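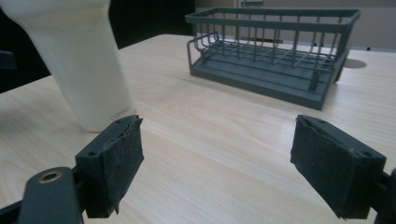
Our equipment money for the coming year is nearly settled, and I want to thank everyone who sat through two long budget talks with me in December. Finger pads come first on the list — the ones on the black fingers are frayed all along the edges, and we still want to get on with the cup and wire rack work! Aurelia Ursu has a quote from Garrido for $1,470, which covers pads and a spare pair of fingers. The second arm from Zulach will have to wait until spring, I'm afraid. If your bench needs something small, do tell Tarek Ouali by Sunday.

Search this site Go

Last updated: December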